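Flora Gillies
27 July 2022
1468 likes · 578 shares

A year ago this month the dryer in our apartment quit and I didn't replace it. A few people asked how that went, so this is a thread about drying clothes without a machine in a two-bedroom with one small balcony.

2/ Background. Third floor, Breltberg, two adults and a kid in elementary school. The balcony faces east and gets sun until lunch. The washer still works. It's old and the spin cycle sounds like a truck backing over a fence, but it works.

3/ I didn't do this to make a point. The repair quote was more than the dryer cost new, and the month was already bad. I hung everything on chair backs for a week and figured I'd buy a dryer in the fall. Fall came and I had gotten used to it.

4/ What I own now: one folding rack, one retractable line on the balcony, a bag of clothespins, a pile of plastic hangers and clips. The rack came from Baird, the hardware store on Ludine Street. The line was a gift from my aunt.

5/ The rack is the cheap kind with two wings. One wing sags. If you're buying one, open it in the store and push down on the outer bars. I didn't do that.

6/ Spin speed matters more than anything you hang things on. My washer goes up to 1000. For years I left it on the low setting because I thought high spin wore clothes out. Changing that one dial took hours off the drying time for towels.

7/ I keep the low spin for sweaters and anything with beads or a print I care about. Everything else goes on high.

8/ Smaller loads, too. I used to wash once a week and fill the drum. Now it's three times a week at half that. The rack holds one of these loads with space between things, and the space is what dries them.

9/ Shake every item hard before you hang it. Two snaps for a shirt, three or four for pants. My mother did this and I thought it was just a noise she liked making. Shirts come off the rack flat enough that I've ironed twice this year — both times for funerals.

10/ T-shirts go upside down, pinned at the hem. Pinning at the shoulders leaves points and you walk around with little horns all day.

11/ Button shirts go on hangers, top button done, and the hanger goes on the line. Put a clip on either side or the wind will slide them all to one end. Or over the rail. I have apologized to the second floor more than once.

12/ Jeans: inside out, hung by the waist, pockets pulled out like ears. The pockets and the waistband are always last to dry. If those feel dry the rest is done.

13/ Anything with an elastic waist gets its own rule. Don't hang it from one point on the elastic with the whole wet weight pulling down. I ruined a good pair of pajama pants like that. Fold them over the bar at the knee, or use two clips set wide.

14/ Dryers are worse for elastic than I knew. My kid's gym shorts used to go limp in the waist by spring. The pair from last year is still snug. They're too short now, but the waist is fine.

15/ Someone asked about replacing elastic. I've done it, it's easy and boring. Open a couple inches of the casing at the back seam, pin the new elastic to the end of the old, pull the old one out and the new one follows. Sew the ends together flat and close it up. Twenty minutes, most of that hunting for the safety pin.

16/ If the old elastic is stitched down through the fabric in rows, leave it alone. I tried that once on scrubs for a friend and spent an evening picking thread. She bought new ones.

17/ Towels. Yes, they're stiff. You get a few minutes of scratchy and then they're damp and it doesn't matter. I shake them before and after. Some people put vinegar in the rinse. I tried it for a month and couldn't feel a difference.

18/ Sheets are the hard part. I have no yard. I fold the sheet in half over the open bedroom door, put the fan on it, and turn it once. Fitted sheets go over two chairs set back to back. It looks like a fort and gets treated like one.

19/ Socks: there's a round hanger with clips all over it. I bought one made by Jellov and half the clips snapped by winter. The springs were fine, it was the plastic. Sun does that. Bring plastic clips in when you're not using them.

20/ Wooden pins last longer but they mark light fabrics if they sit out in the rain. I keep the gray ones for towels and the clean ones for shirts.

21/ Winter was what I worried about. The balcony was useless from December to March, so everything was inside. The windows fogged up. I started cracking the bathroom window and running the exhaust fan with the rack set up in the tub, and that took care of it.

22/ Please don't skip that step if your place is small. My neighbor Marcelino Bustamante dried his stuff in a closed bedroom one winter and had to repaint the corner behind the wardrobe.

23/ If something takes more than a day and a half to dry it will smell. Wash it again. Don't spray it, don't hang it in the closet and hope.

24/ Money. Our old dryer was electric and I have no idea exactly what it cost per load. The power bill is lower but we also changed two other things that year, so I'm not going to give you a number and pretend it's all the dryer.

25/ Time. Hanging a load takes me longer than moving it to a dryer did. Folding takes less, because I fold as I take things down and sort by person while I'm at it. I used to have a clean pile on the armchair for days. I still do sometimes.

26/ Things I miss: warm pajamas. Getting cat hair off black pants. Finding out at nine at night that a uniform is dirty and having it ready by morning. For the last one I roll it in a dry towel, kneel on the towel, then hang it in front of the fan. It works most of the time.

27/ For cat hair I shake things on the balcony and use a damp rubber glove. Wipe in one direction. It comes off in a sad gray rope.

28/ Check your lease before you put up a line. Mine says nothing can be "affixed to the exterior." The retractable line goes between two hooks that were already there, and the landlord has seen it and said nothing, and I'm leaving it at that.

29/ Sun fades dark clothes. Turn them inside out or keep them on the shady end. White things I put right in the sun. It got a tomato stain out of a pillowcase after I'd given up on it.

30/ Would I buy a dryer again? If we had a baby, yes, that week. If one of us got a job with muddy clothes, probably. Right now there's a shelf where the dryer was and it has the cat food and the big pots on it — I'd hate to give that up.

31/ There's a laundromat two blocks from here for emergencies. I've used it four times this year, once for a sleeping bag and three times for comforters. Bring more quarters than you think.

32/ That's most of it. I'll try to answer questions tonight after the dishes. The rack is full again and it's going to rain.

Replies (4)

Skye MacAulay
The upside-down T-shirt thing. I'm 41 and have been walking around with shoulder horns my whole life. Trying it with tonight's load.

Pui-shan Lam
We hang sheets over the stair rail and they're dry overnight, if you've got stairs. For fitted ones I put two corners inside the other two first and they don't balloon.

Syafiqah Ismail
Agree on the high spin. Disagree on vinegar, it helped with our towels, but our water is very hard. What do you do with bras? Mine go over the rack bar by the middle part.

Flora Gillies
@Syafiqah Ismail Same, by the middle, never by the straps. And ours is soft water, so that may be why I didn't notice anything.

View 100 more replies

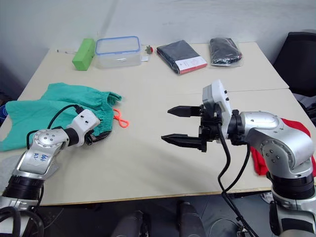
Teal-green with a gathered waistband, orange plastic clip next to it. See 13.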